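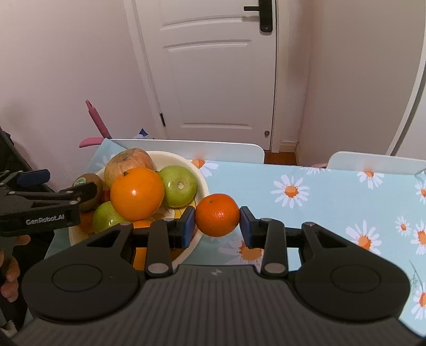

A mandarin, with the fruit bowl close by.

The village shop at Bresard opens at seven in the morning and shuts at six. For most of the last century it sold everything, and then for four years it sold nothing at all, and people drove to Sedgwick for a pint of milk. The drive takes 30 minutes when the road is clear. In winter, with the lorries heading to the quarry, it can take twice that.

The shop came back as a grocer's, with a strong line in fresh fruit. That was an odd choice on paper. Bresard has 300 households and plenty of them grow their own apples and plums. What they can't grow is citrus, and citrus is what sells from November until the end of February.

The fruit arrives through Usari, a small importer that supplies shops too little for the big wholesalers to bother with. The minimum order is four crates. A supermarket depot wouldn't open its gates for that, but Usari runs one van on a loop through the valley and drops off at each stop before breakfast. The last stop is Stindia, up on the moor, where the crates are left in the porch of the chapel.

Prices are a little higher than in town. A bag of mandarins costs more than it would at the Sedgwick supermarket, though the gap narrows once petrol is counted. Customers complain about it and then buy the mandarins. 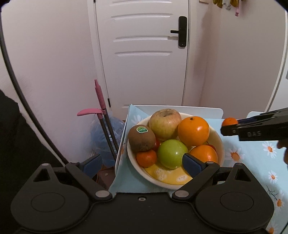 Keeping fruit at home is a subject on which everyone in the valley has a view. Citrus lasts longest somewhere cool, and older houses have the advantage of a north-facing larder. Newer ones rarely do, so the choice is between the fridge and a bowl in the kitchen. A bowl is fine for a week. After that the peel begins to dry and the one at the bottom goes soft, and mould passes quickly to whatever is touching it. Turning the fruit over every couple of days helps.

By March the season is nearly done and the shelf goes over to rhubarb, most of it from gardens in the village. The shop takes it in on account, against groceries. The fitting-out loan was 2,000 pounds and the last of it was paid off in August. The next job is a new chiller, which will have to go where the newspapers are now. Where the newspapers will go has not been settled.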